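# Solidarity payment or training compensation when a loan becomes permanent?

I keep the registration records for a small amateur club. Three of our former juniors have gone on to professional contracts, and one of those moves now has me confused about what we are owed.

The player was registered with us from age 13 to age 15. He then went to Zaken, signed his first professional contract there, and was later loaned to Ruotsalainen, a club in another country. The loan agreement had a purchase option. Ruotsalainen has now used the option and the move is permanent. Zaken got a loan fee first and a transfer fee second.

What I need to know:

- Does the loan fee count when our share is worked out, or only the final fee?
- Is this solidarity money, training compensation, or both?
- Who do we send the claim to, Zaken or Ruotsalainen?

We have the registration cards for both seasons, but the second card has a start date that doesn't match the one held by the association. The gap is 15 days. I don't know if that matters.
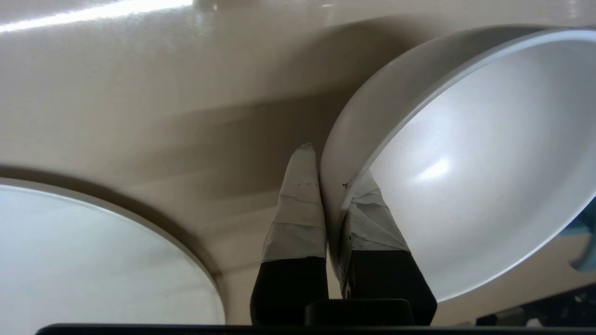 *Bowl and dish on a beige surface.*

I have read the regulations twice and the part about loans seems to assume you already know the answer. Zaken's secretary told me by phone that "the loan was a separate matter and is closed." I would like to know if that is correct before I write back.

Posted 2019-01-20 by **RegDesk_Zimirach**

---

**Kamonchanok Wattanapong**

Taking your points in order.

**Loan fee.** It counts. A loan of a professional to a club in another association is treated as a transfer for solidarity purposes, so a fee paid for the loan carries a solidarity share in the same way as a fee paid for a permanent move. The statement that the loan is "closed" has no basis unless you signed something. There are two payments and you have a claim on each.

**Type of claim.** Solidarity, on the facts you give. Training compensation is a different mechanism with two triggers: the signing of the first professional contract, and later transfers up to the end of the season of the player's 23rd birthday. On a later transfer, only the player's last club is entitled to it. Your club is not the last club. You may have had a claim when Zaken signed him as a professional, but if you and Zaken belong to the same association, that falls under your national rules. Look up the date of that first contract as soon as possible. The time limit for bringing a claim is two years from the event that gave rise to it, and it may already have run.

**Who pays.** The new club. Ruotsalainen should have held back five percent of each fee and distributed it to the training clubs. In practice a lot of buying clubs send the full amount to the seller and wait to see who writes in. That is between the two of them. Address your claim to Ruotsalainen, copy Zaken, and ask for the date and amount of every installment.

**Your share.** The five percent is divided by season, from the season of the 12th birthday to the season of the 23rd:

| Seasons | Share of the five percent |
|---|---|
| 12 to 15 | 5% per season |
| 16 to 23 | 10% per season |

Two full seasons at your club gives 10% of the five percent, or 0.5% of the fee. A part season is calculated pro rata. 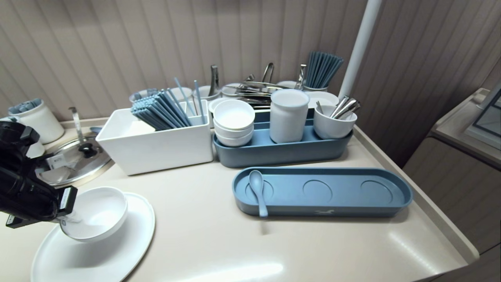

*By Kamonchanok Wattanapong*

**The date gap.** It matters, but only a little. What the other side will look at is the player passport issued by the association. If the passport shows the later date, your share drops by the missing days and nothing else happens. If you want those days back, you have to get the association to correct its record first. Sending your own card directly to Ruotsalainen won't help, and it gives them a reason to delay.

What to put in the file:

1. Player passport, complete, with no gaps between registrations
2. Proof that your club was affiliated with the association in those seasons
3. Start and end dates of the sporting season in your country
4. Bank details on club letterhead, signed by someone with authority
5. The calculation, one line per season, one set for each fee

Item 3 is the one people leave out. If your season runs on the calendar year and theirs runs from summer to summer, the numbers will not agree and you will get a letter asking why.

Payment is due no later than 30 days after the player's registration, or 30 days after each later installment if the fee is contingent or split. Ask for default interest from the day after that.

---

**zustach_left_back**

Went through this with a player of ours who moved to Zustach. Permanent transfer, no loan, so not the same case. The club paid after the second letter and we got 2000 in total, less the bank charge. Took from January until the following season.

I'm fairly sure you only get paid once per player though. That's what our president said.

> **Kamonchanok Wattanapong:** That is not right. Solidarity is due on every qualifying move during the player's career, as long as there is a fee. You may be thinking of the first-contract part of training compensation.

> **zustach_left_back:** Possibly. He has moved again since, so I will go and ask.

---

**offside_by_123**

Get the installment schedule in writing before you calculate anything. Option fees are often split over two or three seasons, and add-ons for appearances or promotion are part of the fee too.
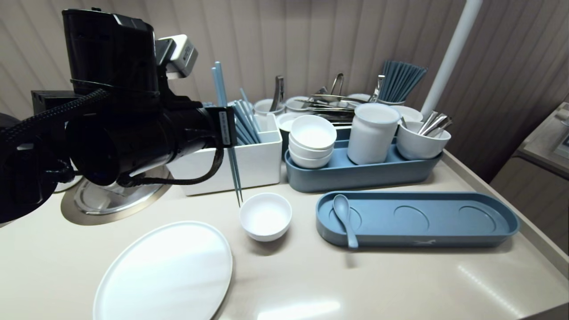 The same goes for a sell-on clause if Zaken agreed one. A later sell-on payment to Zaken comes out of the next transfer, so don't put it in this claim. Conditional amounts only become due when the condition is met, so your first letter should claim on what has been paid and reserve your position on the rest. One sentence is enough.

Also check that the option price was stated separately from the loan fee. Some agreements deduct the loan fee from the option price when the option is used – in that case make sure you don't claim on the same money twice. The other club will spot it, and then they will question the rest of your sheet.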